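Fault 41: Missed grasp on folded cloth

Good news: this one clears in minutes, and you get to watch the Plirex find its feet again!

1. Press Stop. Wait for the arm to settle.
CAUTION: Keep hands clear until the lamp goes out.
2. Lay the folded towel flat on the table.
3. Open the wrist view and check that one side edge of the towel shows.
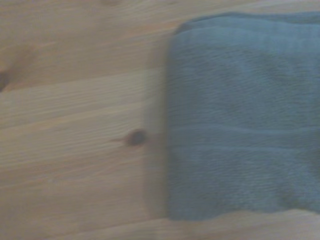
Wrist view: towel at right, bare wood at left.

4. Press Retry. After 3 misses, call Ostus service.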